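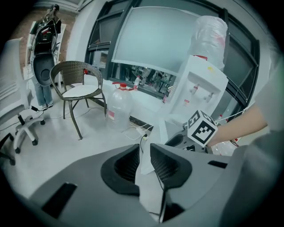

3.2 Letter pages in the Kragh titles

Kragh published two horror anthologies and one romance title during the period covered here, and all three ran a letter page in most issues. We read every letter page we could find. The main source was the Jedville collection, which holds 100 issues across the three titles, some of them without covers. Missing covers did not affect the count, as the letters were always printed inside, usually opposite the last story page.

Each letter was coded for the part of the comic it talked about: story, art, cover, advertising, or an earlier letter. A letter could have more than one code. Very short notes, often only a line asking for back issues, were left out. We did not try to confirm that the writers were real. Publishers are known to have made up letters when the mail was thin, and the Kragh pages give no way to tell.

In the horror titles, readers wrote mostly about endings. They complained when a twist had been used before and often gave the issue where they had first seen it. Letters to the romance title dealt more with the art, above all with clothes and faces, and 35 of them asked for a character to come back. This is an odd request for an anthology, where most characters appear only once - and the editor said so in print at least 2 times.

The Irkeck reprints were handled separately. They dropped the original letter pages and put mail-order advertising in their place, so they tell us nothing about first readers. One reprint carries a printed notice giving a run of 4,000 copies, but we found no matching figure for the originals.

Letters with a return address came mainly from small towns. Gedton appears more often than any other, though several of its letters share the same phrasing and may come from one household. We kept them in the count and marked them in the coding sheet.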